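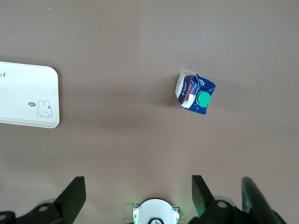 The trial arm at our Brokatano site has been on the clearing station since March, and I said I would report back to the list on what it has meant for the staff. The station takes whatever comes back from the canteen tables and sorts it into trays to wash, cartons for the carton stream, and the rest. The cartons are the hard part. A full one off the shelf is a box and any arm can pick up a box. What we get is more like the blue one with the green screw cap, squashed and creased with the top flap bent over, and each one is a different shape. The white trays with the little bunny printed in the corner are no trouble by comparison.

On 29 September 2021 a member of this list wrote:

> We are being offered a Premer arm for the returns area at Daneshvar and management say no jobs will go. Those of you who already have one, what do your people do all day now? Is it better work or just different? And did anyone's hours change? I have 17 people on that section and they are asking me, and I have no answer for them.

Taking your questions in order.

What they do all day. Before, two people stood at the table for the whole shift and a third wheeled the bins. Now one person minds the arm and clears what it leaves, and the other two are on wash-up and restocking. The person minding it is on their feet as much as before but bends less. Wrist complaints have dropped off. Complaints about being bored have gone up, mostly on the late shift, so we swap over every two hours.

Better or different. Depends who you ask. The younger ones like being shown how to set it up and two of them have done the Cluter course. One of our longest-serving people asked to move off the station altogether. She said she missed having somebody across the table to talk to, and I think that is a fair point which we did not plan for at all.

Hours. Nobody lost contracted hours here. Overtime did go down, and for some households that was real money. If your management say no jobs will go, ask them about overtime as well, and get the answer in writing.

On output, our best day so far is 2187 items and there were 558 the arm passed over for a person to deal with. Most of those were cartons folded flat or stuck to something else. The supplier wanted us to write 300 into the agreement as the daily limit for those and we have not agreed to it, as I don't want it turning into a target for whoever is on the station.

I can send the rota we use if it would help. It is only a spreadsheet. Has anyone else had to rewrite job descriptions over this? Ours still say "table clearing, manual" and the pay grade hangs on that wording.

Returns supervisor, Brokatano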